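Chapter 4

Buying a Kitchen That Does Not Exist

Learning goals
After this chapter you should be able to read a simulation kit's spec sheet without sighing, tell a task from a scene, and write a purchase request your department might sign.

4.1 The brochure problem

In December a small lab wrote to the makers of Sokeo, a software kit that supplies ready-made household scenes for two-armed robots. The lab wanted to know whether the kit included "realistic kitchens." The reply was one word long. The word was yes.

Tudor Munteanu, who had sent the question, bought a license on the strength of it. He received 40 kitchens, all of them handsome, and spent the next two weeks learning what he should have asked. Could a drawer be opened, or was it painted on? Did a lemon weigh what a lemon weighs? If a hand closed on a spoon, did the fingers stop at the surface or pass politely through it?

These questions are the subject of this chapter. We will use Sokeo as our running case, with its rival Brimadov brought in wherever the two disagree. They disagree often, and their sales teams disagree more.

4.2 What is in the box

A kit of this kind is sold in 3 parts. The scenes are the rooms and surfaces. The assets are the things lying about in them. The controllers move the arms. Most buyers look hard at the first, glance at the second, and meet the third on the day before a deadline.

Sokeo's scenes are its best feature, and the company knows it. The stone and wood textures are good enough that visitors to the lab lean in. Brimadov's counters look like wet cardboard, but its contact model (the part that decides what happens when two objects touch) is the better of the two. Which matters more depends on whether you are training a camera-based policy or a grasp. Students who answer "both" should read the price list in Appendix B and then answer again.

Niilo Koskela's review of the kit, dated Feb 14, 2022, makes the point with less patience. "I ran the tabletop task 100 times," he writes. "The fruit looked wonderful every time. I would have traded some of the shine for a handle that behaved." He gave it a middling score and renewed his license anyway — a pattern we will see again in Chapter 6.

4.3 Judging a scene by its clutter

Beginners judge a simulated scene by its lighting. A better habit is to look at how the objects crowd the hand. A lone block on a plain table tells you little about a controller. Put something small and soft-looking next to the fingers, and its planning has to earn its keep.

Figure 4.1 A strawberry on a woven placemat, close to the fingertips of the right hand. The left hand is open and empty beside the cutting board.
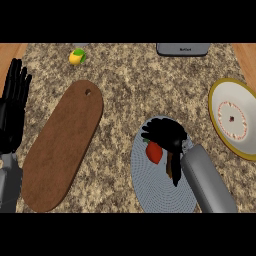

4.4 Reading the license

Both kits are sold by the seat, and both define "seat" in a way that would surprise a chair. Under the Sokeo terms, a seat is one running copy of the simulator. Brimadov counts logins.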